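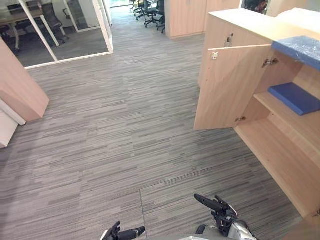 Storage cupboard by the corridor, left door open. Grey carpet tiles, stripes and all.

Agnes Matheson
Jul 12, 2022
We're clearing this cupboard before the second floor gets shuffled round. I said I'd post how it goes, as three of you asked where the spare stationery has got to. It's in the Laing room, on the windowsill side, in the crates marked Edell.

Agnes Matheson
Bottom shelf is bare. There are blue foam pads on the two shelves above it. Please leave those where they are. I want them for the glass shelves when the display unit goes over to Gorkier.

Agnes Matheson
The cupboard itself is staying. It's pale wood-effect outside and plain wood inside, and it goes with the desks well enough. Asset number is 1263 if you need it for the Movik list.

Agnes Matheson
Someone asked about the key. The lock is on the front near the top. There were 2 keys in December and I have one of them. If the other is on your ring, drop it in my tray.

Agnes Matheson
Carpet next. If you look at the tiles, the stripes don't quite line up where two of them meet. I'd like that sorted while the furniture is being moved anyway. We have 28 spare tiles in the basement and I've asked for a fitter to come and look.

Agnes Matheson
Reply to a few of you: no, we aren't changing the colour. It's the same mixed grey all the way along and the spares are from the same order.

Agnes Matheson
What's going back in: printer paper on the bottom, envelopes and folders in the middle, first aid refills at the top. No coats, no shoes, no birthday banners. Banners are in room 61 now.

Agnes Matheson
Please shut the door after you've been in. It opens out over the floor and people come round from the corridor carrying drinks.

Agnes Matheson
Paper delivery is due after lunch. I could use a hand with the boxes if you're free.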